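워닉스(Wornix) 로봇팔 수업 패키지, 한 학기 써 본 후기

동아리 담당 선생님들 모임에서 워닉스 어떠냐고 물어보시는 분이 꽤 계셔서, 답장을 매번 따로 쓰다가 그냥 한 번에 정리해 둡니다. 저는 코스트데일에서 고등학생 로봇 동아리를 맡고 있고요, 원래 전공은 기계 쪽이라 소프트웨어는 아이들과 같이 배우는 입장이에요. 그러니 개발자의 꼼꼼한 평가를 기대하셨다면 조금 실망하실 수도 있는데, 교실에서 써 보니 어떻더라 하는 이야기는 넉넉히 해 드릴 수 있습니다(넉넉하다 못해 길어요, 미리 죄송합니다).

워닉스는 논데오(Nondeo)에서 나온 수업용 패키지입니다. 로봇팔 자체는 들어 있지 않고, 이미 가지고 있는 팔에 연결해서 시연을 기록하고, 기록을 다듬고, 그걸로 학습을 돌려 보는 프로그램에 교재가 딸려 옵니다. 교재는 모두 19강이에요. 저희는 회원이 23명이라 조를 나눠서 돌아가며 썼습니다. 한 학기 동안 19강을 다 끝내겠다고 큰소리쳤는데 다 못 끝냈고요, 뒤쪽 단원 몇 개는 방학 숙제처럼 남아 있습니다. 진도표에는 한 주에 한 강씩 나가게 되어 있던데, 그 표를 만드신 분은 동아리 시간의 절반이 케이블 찾는 데 쓰인다는 걸 모르시는 것 같아요.

먼저 좋았던 것부터요. 기록 화면이 정말 잘 만들어졌습니다! 시연을 하나 마치면 바로 시간 막대가 뜨고, 앞뒤로 쓸데없이 멈춰 있는 구간을 손으로 쓱 잘라 낼 수 있어요. 예전에 쓰던 도구는 파일을 일일이 열어서 숫자로 구간을 지정해야 했거든요. 그 작업을 맡은 아이가 매번 얼굴이 어두워졌는데, 이번 학기에는 서로 하겠다고 해서 순서를 정해야 했습니다. 카메라가 여러 대일 때 화면을 나란히 놓고 같이 재생해 주는 것도 편했어요. 위에서 본 화면으로는 멀쩡해 보이는 동작이 손목 쪽 화면으로 보면 엉뚱한 데를 스치고 지나간다든지 하는 걸 아이들이 스스로 찾아냅니다. 제가 설명할 때보다 훨씬 빨리 알아듣더라고요.

메모 기능도 칭찬하고 싶어요. 시연마다 짧은 글을 달 수 있는데, 처음에는 다들 "잘됨", "망함"만 적다가 학기 중간쯤 되니까 "집게가 너무 일찍 닫힘, 접근 각도 다시" 같은 문장이 나오기 시작했습니다. 저는 이게 이 패키지에서 제일 교육적인 부분이라고 생각해요. 논데오 홍보물에는 한 줄도 안 나오지만요.

저희가 고른 과제는 아침 식탁이었습니다. 교재에 실린 기본 과제는 색깔 블록 쌓기인데, 블록은 작년에 질리도록 했기 때문에 주위타 사라기(Juwita Saragih) 학생이 토스트를 해 보자고 제안했고, 투표도 필요 없이 바로 정해졌어요. 토스터에 꽂힌 빵을 집어 도마로 옮기는 것이 첫 단계, 과일을 접시에서 옮기는 것이 다음 단계입니다. 말로 하면 참 쉬운데 말이죠. 빵은 얇고 가장자리가 부서지고, 금속으로 된 것들은 죄다 반짝거려서 조명을 조금만 바꿔도 화면이 달라집니다. 조리대에 대리석 무늬가 있는 것도 한몫했고요. 교재의 블록 과제는 무늬 없는 책상을 전제로 쓰여 있어서, 이 대목부터는 저희가 알아서 헤쳐 나가야 했습니다.

학기 동안 모은 시연은 980개 정도 됩니다. 중간에 이름을 잘못 붙여서 합쳐진 폴더가 있는 바람에 정확한 숫자는 저도 장담을 못 해요. 이게 바로 첫 번째 불만인데, 워닉스는 폴더 이름이 겹치면 경고 없이 그냥 합쳐 버립니다. 무투아 르웨예마무(Mutua Rweyemamu) 학생이 오후 내내 앉아서 두 조의 기록을 다시 갈라놓았어요. 고객 지원에 문의했더니 답은 친절하고 빨랐는데, 내용은 "이름을 다르게 지어 주세요"였습니다. 네, 그 뒤로는 다르게 짓고 있습니다. 조 이름, 과제 이름, 자기 이름 첫 글자까지 다 넣어서요.

두 번째로 아쉬운 점은 교재의 난이도 배분이에요. 앞쪽은 너무 느긋하고, 카메라 위치를 맞추는 단원부터 갑자기 가팔라집니다. 좌표계 이야기가 그림 하나 없이 몇 쪽이나 이어지는데, 저는 그 부분을 통째로 건너뛰고 상자와 끈을 들고 와서 직접 설명했어요. 샤론 상(Sharon Sang) 선생님이 수학 시간에 벡터를 조금 당겨서 가르쳐 주신 덕도 크게 봤습니다. 이런 도움을 받을 수 없는 학교라면 그 단원에 시간을 두 배는 잡으시는 게 좋겠습니다.

세 번째는 번역이에요. 한국어판이 있긴 한데 집게를 어디서는 '그리퍼', 어디서는 '파지부', 또 어디서는 '손'이라고 해 놓았습니다. 고등학생들은 맥락으로 알아서 읽지만, 더 어린 학생들에게 그대로 나눠 주기에는 좀 그래요. 저희는 결국 용어표를 한 장 만들어서 벽에 붙였고, 필요하신 분께는 보내 드릴 수 있습니다.

설치는 어땠느냐고도 많이 물으시는데, 의외로 수월했습니다. 동아리 노트북 중 제일 낡은 것만 빼고는 다 한 번에 됐고, 그 낡은 것도 기록용으로는 쓸 만했어요. 학습을 돌리는 건 좋은 컴퓨터가 한 대는 있어야 합니다. 저희는 밤새 돌려 놓고 아침에 결과를 보는 식으로 했는데, 등교하자마자 동아리방으로 뛰어오는 아이들이 있어서 저는 그 풍경이 참 좋았습니다. 교무실 커피를 들고 같이 뛰어간 날도 있고요.

비상 정지 관련 내용은 따로 말씀드리고 싶어요. 교재 첫 강이 전부 안전 이야기인데, 이건 지루하더라도 절대 줄이지 마세요. 정지 버튼을 맡은 사람은 다른 일을 하지 않는다, 팔이 움직이는 동안 조리대 안쪽으로 손을 넣지 않는다, 이 두 가지는 저희도 매번 소리 내어 읽고 시작합니다. 워닉스 화면에서도 속도 제한을 걸 수 있고, 선생님 암호 없이는 풀리지 않게 되어 있습니다. 세심한 부분이죠.

아침 식탁 과제의 작업 화면을 몇 장 붙여 둘게요.

토스터 왼쪽 칸에 갈색 빵 한 장, 토스터 뒤쪽 위에 집게. 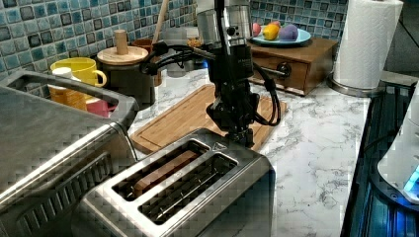
위에서 내려다본 조리대. 가운데 있는 것이 빵을 옮겨 놓을 도마입니다.
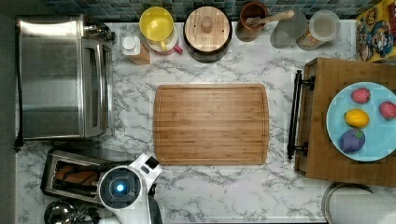 손목 쪽 카메라, 도마와 싱크대 사이. 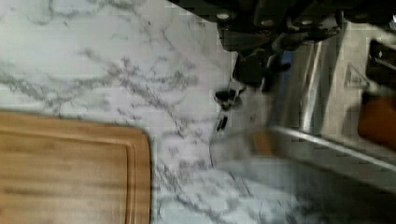
대회 이야기도 조금 해야겠네요. 11월에 지역 학생 발표회가 있어서 이 과제를 들고 나갔습니다. 순위를 매기는 자리는 아니고, 학교마다 탁자를 하나씩 받아서 보여 주고 질문을 받는 행사예요. 심사평을 맡으신 나탈리 아르스노(Nathalie Arsenault) 선생님이 로봇보다 아이들의 실패 메모를 더 오래 읽으셨어요. "이 메모를 누가 시켜서 썼니?" 하고 물으시니까 주위타가 "처음에는요" 하고 대답했는데, 옆에서 듣던 제가 다 뿌듯했습니다. 시연은 잘된 판도 있고 빵이 엉뚱한 데로 간 판도 있었어요. 관객은 후자를 훨씬 좋아하시더군요.

비교를 원하시는 분들을 위해 덧붙이면, 그 전에는 몰렐(Mollel)이라는 도구를 세 학기 썼습니다. 몰렐은 가볍고, 자유롭게 고쳐 쓰기 좋고, 대신 처음 잡아 주는 손이 없어요. 프로그래밍을 이미 하는 아이들만 모인 동아리라면 저는 지금도 몰렐이 낫다고 봅니다. 저희처럼 절반이 "로봇이 귀여워서 왔어요" 하는 동아리라면 워닉스 쪽이 훨씬 마음이 편합니다. 귀여워서 온 아이들이 나가지 않고 남아 있다는 게 저한테는 꽤 중요한 기준이거든요.

가격은 학교 규모와 계약 기간에 따라 달라서 여기에 적어 봐야 도움이 안 될 것 같습니다. 다만 견적을 받으실 때 교재 인쇄본이 포함인지 꼭 확인하세요. 저희는 당연히 포함인 줄 알았다가 파일만 받아서, 복사기 앞에서 한참을 서 있었습니다. 그리고 계정은 학생별로 말고 조별로 만드는 편이 관리하기 쉬웠어요. 학생별로 만들면 암호 잊어버렸다는 말을 매 시간 듣게 됩니다.

별점으로 치면 다섯 개 만점에 네 개 드릴게요. 폴더 합쳐지는 문제만 고쳐지면 반 개쯤 더 얹을 생각이 있고, 번역까지 손봐 주시면 제가 먼저 나서서 소문을 내고 다니겠습니다. 다음 학기에도 계속 쓸 예정이고, 남은 단원을 마친 다음에는 과일 옮기기를 제대로 해 볼 참이에요. 둥근 것들은 자꾸 굴러가서 아이들이 벌써부터 집게 끝에 뭘 붙일지 토론 중입니다. 혹시 고무 재질로 좋은 걸 찾으신 선생님이 계시면 댓글로 좀 알려 주세요.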